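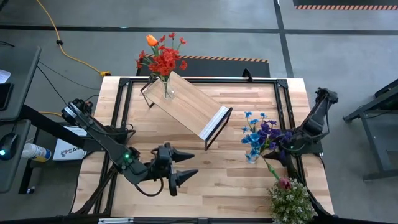

HOME TECH

Search this site Type and hit enter

Can a robot do the flowers yet? I went to Jadmont to find out

I've been promising you an update on the chore robots since October, so here goes! I spent an afternoon at Jadmont, the small outfit over by the rail yard that tests two-armed machines on the kind of jobs most of us do while half listening to the radio. The chore of the day was flower arranging (yes, really), with two black arms mounted on either side of a butcher-block table and artificial flowers in clear glass vases. The red bunch sits up on a little wooden riser, and there's blue and purple down on the right.

I figured flowers would be the easy part. I was picturing dishes, or a fitted sheet, or something else I'd gladly hand over tomorrow. But the people at Jadmont told me they moved to flowers after cups and boxes got too predictable. A stem bends when you grab it. The blooms catch on each other. Pull one tulip and the carnation next door wants to come along for the ride, and then you've got a mess and an arm that thinks it did great.

The test goes like this: pick up a stem, get it into the right vase, let go without tipping anything over. They give the arms 6 stems per round. In the best round I watched, 5 made it in, and I may have clapped. The next round was 3, with one of the misses dropped clean off the side of the table. I could have done the whole lot in under a minute, and I'm no florist, but I'd also have quit after the second go and gotten a coffee.

Who wants this? Shops, mostly, at least to begin with. Nepia, which runs gift counters in hotel lobbies, has asked Jadmont for something that can tidy a display overnight, when the counter is closed and slow doesn't matter. Arketti, the housewares chain, is more interested in the shelf side of things, putting stray items back where they belong. For homes, Jadmont wouldn't give me a date, and I liked them better for it. Plerkix, their competitor across town, has been taking names for a home version all year, and I've put mine down, but I'm not clearing a spot in the kitchen.

My own feeling, for what it's worth: the grabbing is getting pretty good and the letting go still needs work. I kept holding my breath at the end of every placement. If you have a cat, you already live with something that has this problem.

I'm going back when they start on laundry, which they say is up after the flowers. Send me the chores you'd like to see them try and I'll pass along the list. Somebody has already asked for litter boxes, so that one's taken.

We use cookies to make this site work better for you. Accept Manage settings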